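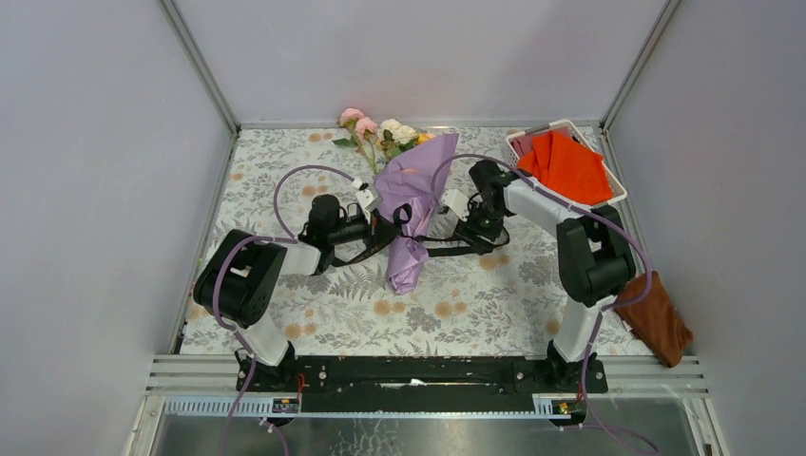 Rukhsana Memon would like the tissue question settled before the October workshop: does the paper go on before the ribbon or after it? Before. The ribbon holds the paper to the stems, and a bunch tied first and papered second needs a second tie anyway.

Notes from Saturday's wrapping table at Stokham, for those who missed it:

Sheet size. Cut tissue to 500 by 625 mm. Lavender creases less visibly than white, but the colour marks if handled with damp fingers.

Stems. Artificial stems have a wire core and don't compress. Trim with side cutters, not scissors. Sort the roses and the small yellow blooms before you start, and leave spares at the back of the table.

Placement. Lay the bunch on the sheet with the heads 35 mm below the top edge. Fold the left side over, then the right. Gather at the narrowest point of the stems.

Ribbon. Slide the ribbon under the gathered point before closing the paper. Two turns and a flat knot. Black shows every loose thread, so cut the ends on an angle and seal them.

Tshepo Mahlangu has the count for the Eide order: 182 bunches, all in lavender. Cream-white roses are running low, and pink may be substituted one for one.

Tablecloths go back in the cupboard folded, print side in. Names for the next session to Stefaniia Nechyporuk.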